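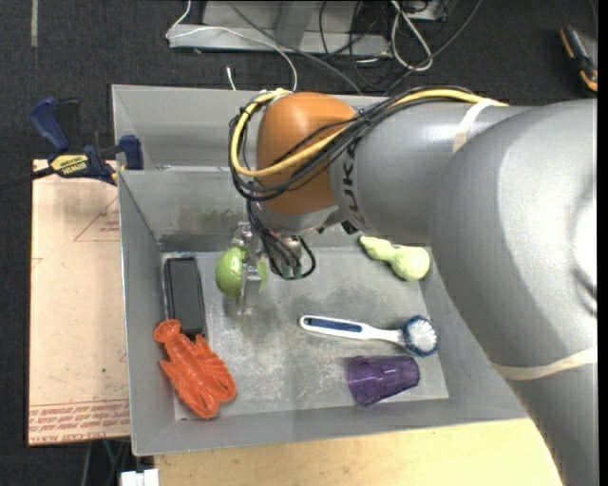
Botond Simon wrote in to ask why a picking cell would need a rule sheet at all, if the arm is slow and the bin only has household stuff in it. Fair question, and I get some version of it every time we update this page! My short reply to him was that slow arms still pinch fingers, and that a tidy cell gives you numbers you can compare with last month's. The long reply is the product itself, so let me tell you what you get.

The Bernitz Cell Practice Kit is a set of printed cards, floor tape, cable ties, clamp tags and a logbook for small bench cells with one arm and one bin. I put the first version together for our own bench in Castillo (I was tired of repeating myself) and it grew from there. It doesn't replace your risk assessment or the manual for your arm, and please don't let anyone tell you it does. You still need both, and the kit has a pocket for each.

What the cards cover

Cables first. Anything that rides on the arm gets tied where it crosses a joint, with enough slack for the full turn of the wrist and no more than that. Run the arm through its whole range by hand or at the slowest speed you have, and watch the loops the entire time. If a loop can catch on the bin rim, move the tie and run it again. Cables on the floor go behind the cell, out of the walking path, and the kit tape is for marking that path.

Then the bin. A light metal bin will creep if the gripper presses on the side wall, so clamp it. One clamp is the bare minimum on our card and I'd go for two if your table allows. Each clamp gets a numbered tag, and whoever opens the cell in the morning checks the tags and signs. It takes a minute, maybe less.

The object card is my favorite, I admit. Mix your shapes: something round and glossy, something long and flat, a brush or other handled thing, something see-through, something with legs or claws that snags. A plastic lobster is a wonderful test of a gripper. Write down what's in the bin before each run and keep the set the same for the whole run. If a piece cracks, retire it and note the swap in the log, even if the new one looks identical to you.

Last comes the reach-in rule, and I'm stubborn about it. Hands go in the bin only when the arm is stopped with the protective stop engaged, and the person reaching in is the one who restarts it. No calling "clear!" across the room for somebody else. Magdolna Illés talked me into printing this one on both sides of the card and she was right.

In the box

Card set, 69 cards, coated, wipe clean
Logbook with 190 run sheets
Clamp tags, numbered
Reusable cable ties in two lengths
Floor tape, yellow
Document pocket for your manual and risk assessment

Order number 3764. Refill logbooks are sold separately, and they fit the older Bultent binder too, in case you still have one of those on the shelf.

A few things people ask

Does it work with any arm? Yes, the cards don't care about the maker. Where a setting depends on your controller there's a blank line to fill in - please use a pen, pencil rubs off the coating.

Can I copy the cards? Inside your own shop, sure. We printed 1000 sets this time, so there's no shortage if you'd like a second one.

Is there a version for two arms sharing a bin? Not yet. I have a draft going with the Rurkura bench layout and I hope to have it ready in March. Until then, please don't stretch the one-arm cards to cover it, the reach-in rule needs rewriting for that case and I haven't finished the wording.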